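Kitchen Simulation Track – Frequently Asked Questions

Jivgate Student Robotics Club
Page last changed Thu 2 July

These are the questions that come up most from new members and from teams joining the simulation track for the first time. Rules for the hardware track are on a separate page. Read both if your team has entered both.
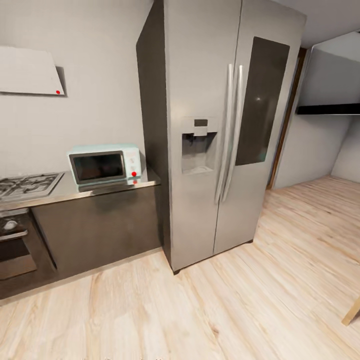
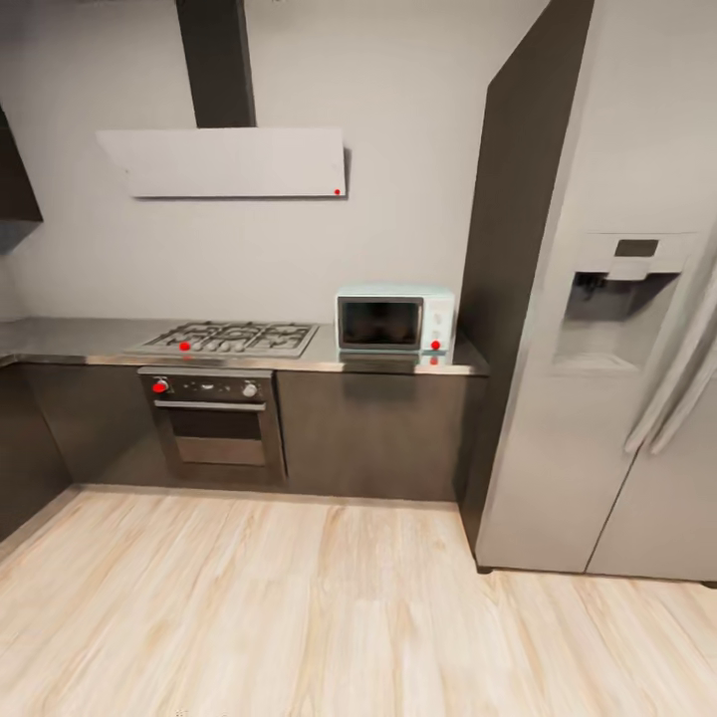
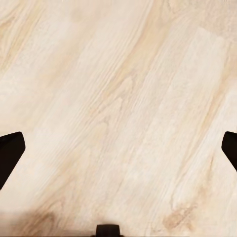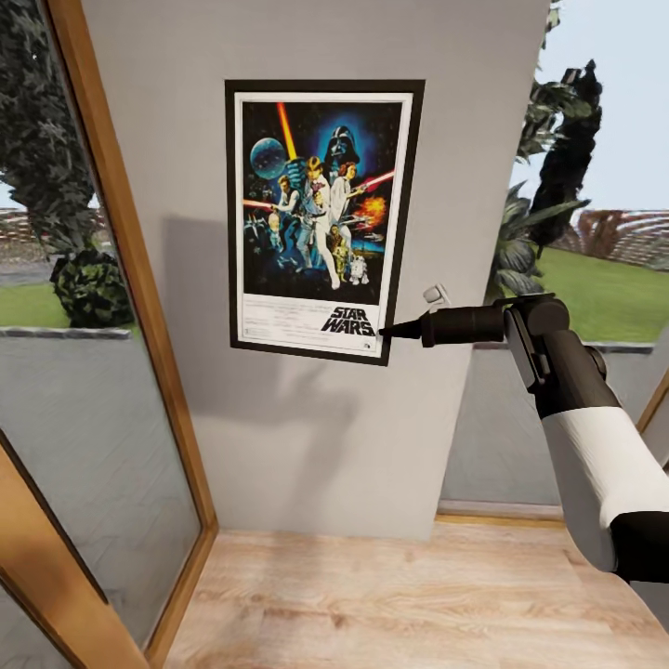 Rendered views of the Clalora house: kitchen, kitchen, tabletop, wall with poster.

What is the simulation track?
Teams write a controller that carries out household tasks in a simulated house. There is no physical build. The house model is called Clalora and is the same for every team. Scoring is automatic and runs on the club server.

Do I need to know how to program?
Yes, at a basic level. You should be able to write a loop, call a function from a library and read an error message. Members who cannot do this yet should take the Esetano workshop first. It runs in September and covers everything the first task needs.

How large is a team?
Two to four members. One person may not be on two teams in the same track. Teams that lose a member partway through may replace them once.

What do the tasks involve?
The task list has 16 entries. They are grouped by location: the counter run, the refrigerator, the table and the rest of the room. Early tasks ask only that the arm reach a point and hold still. Later ones involve appliance doors, knobs and objects that have to be moved from one surface to another.

Which appliances are part of the kitchen?
The cooktop, the built-in oven below it, the range hood, the microwave and the refrigerator with two doors. Not every appliance is used in every task. The refrigerator doors count as two separate joints in the scene file, so opening one does not move the other.

What camera views does my controller get?
One view from the wrist and two room views. The wrist view is close and narrow. Over the tabletop it shows mostly wood grain with a gripper finger at each side, and it is a poor source for working out where the arm is in the room. Use the room views for that and the wrist view for the last part of the approach.

The room views slant. Is my install broken?
No. The room cameras are pitched down, so vertical edges such as the sides of the refrigerator do not come out parallel to the sides of the picture. Do not correct for this by hand. The calibration file supplied with the scene has the right values, and teams that have typed in their own have usually made things worse.

Part of an appliance is missing from my view. Can I move the camera?
You may move it while developing. For scored runs the cameras are put back to the positions in the task file. Your controller has to cope with a refrigerator door or a cooktop that is only partly in view.

Can I locate things by color?
You can, with care. The microwave is mint green and easy to separate from the pale wall. The steel surfaces are harder. The countertop is reflective, and the area in front of the microwave mirrors part of it. A simple color threshold will often return two regions, one on the appliance and one on the counter. Filter by height or by depth before you act on a detection.

Does the wood grain matter?
It matters to feature trackers. The tabletop grain is made of long lines running in nearly the same direction, so a tracker tends to slide along them. If your position estimate drifts on the table but holds steady in the kitchen, check this first.

What is on the other side of the glass?
A garden, with lawn, trees and a brick wall. It is background. The glass door and the window are solid for collision purposes, and the arm may not pass through either one. The same applies to walls, the poster and the light switch. Contact with the poster is logged in the same way as contact with the wall behind it.

How is a run scored?
Each run has a limit of 400 simulation steps. Points are given for reaching the goal state and for holding it over the last 10 steps. Time left over is not worth anything. The full track is worth 415 points, including the written report.

What counts as a collision?
Any contact between the arm and a fixed surface that is not named in the task. One collision costs points. A second in the same run ends it. Fingertip contact with the tabletop is allowed during table tasks only.

Can I use a learned policy?
Yes. Scripted, learned and mixed controllers are all scored together. If you train on recorded runs, the report must say where the recordings came from and how many you used. Recordings from other teams are allowed with their written consent.

What computer do I need?
Any machine that can run the Machala client. Rendering can be turned off for training and for most debugging. If your laptop is slow with rendering on, use the lab machines – they have the client installed and can be booked in two-hour slots through the members' page.

My run passes at home and fails on the server. Why?
The usual cause is the random seed. Starting poses on the server vary by a small amount from run to run, and a controller tuned to one pose will miss. Test on at least several seeds before you submit. The next most common cause is a file path that exists only on your own machine.

How many times may I submit?
Once per day per team until the deadline. The best result on each task is kept. A failed upload does not count as a submission, but a run that crashes after it has started does.

What goes in the report?
Four pages at most, not counting pictures. Describe the method, the failures and what you changed in response to them. Screenshots should carry the task number and the step number in the caption. Code listings go in the repository.

Where do I report an error in the scene?
Use the issue tracker for Clalora. Give the task number, the seed, the step and the client version. Reports without a seed are closed, as they usually cannot be reproduced.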